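# Wedding stationery from a back bedroom in Rumaston 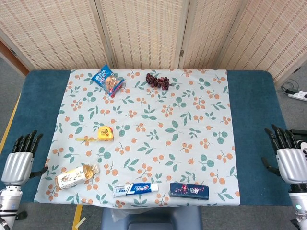 *Grapes and a bag of snacks on the berry print tablecloth.*

March 2020. Notes from a chat with the woman behind Tovlow, a one-person stationery firm. Save the dates, menus, place cards, thank you notes. She asked for no name, just the firm, fine by me. Typed up fast, sorry for any slips.

She started with a cousin's wedding. Place cards, all by hand. "I'd offered before I knew how many guests. Then I had a week and a cheap pen that leaked." Somebody at the reception asked who'd done them. Then somebody else. By November she had a website, a bad one, and a second-hand printer from an office clearance.

First proper order was for 200 menus. Couple from Horkotia, lovely to deal with, changed the pudding twice. "Lemon tart, then cheesecake, then back to lemon tart. I'd already printed the cheesecake." Did she charge for the reprint? Long pause. "No. I would now."

Most of the work now is thank you cards. Surprised me, I'd have guessed invitations. People leave them till after the honeymoon and then panic, she says. "They want them tomorrow. They've had the toaster since the summer." She keeps a plain design ready for those. Names on the front, blank inside, cream envelope. Done in 2 days if the names are spelt right on the form.

Spelling comes up a lot. She sends a proof every time and wants a yes in writing before anything is printed. "Read it out loud. Read it backwards. Give it to your mum." One groom signed off his own surname with a letter missing. She spotted it at the cutting stage, rang him at work. He thought it was a sales call and hung up.

On paper she has opinions. Matt, always matt. Gloss shows thumbs and you can't write on it with an ordinary pen. Thick card feels nice but it puts the postage up and people forget to budget for that. "Weigh one made up. Envelope, card, the little map, the lot. Take it to the post office counter before you buy stamps for everybody."

Colours next. Screens lie, she says, and she'll post a sample if you ask. Sage green is the one that causes rows. "Everyone has a different sage in their head." Blush pink not far behind. Her own favourite is a navy called Hou on her price list. Why Hou? "It was short and it fitted in the box."

How many has she done? She keeps a notebook. 677 orders so far, not counting family. Some are tiny, a single table plan or one framed reading. She likes those best, they go out the same afternoon.

Bad days? The printer, mostly. Feeds two sheets at once when the weather is damp. And foil, which she tried for over 4 months and gave up. "It looked gorgeous on one in three. The other two looked like I'd sneezed on them." She sends foil jobs to another printer now and says so on the webiste.

Any advice for couples? Order spare envelopes. Everybody spoils a few. Put the RSVP date earlier than you need. Don't put the gift list on the invitation itself, use a seperate slip, older relatives mind about it. And number the back of each reply card in pencil, against your guest list. "You'll get one back with a tick and no name. There's always one."

She's working on a set of evening invitations next, smaller card, less wording, cheaper to post. Prices not fixed yet. Orders through the Tovlow site, and she answers emails after tea.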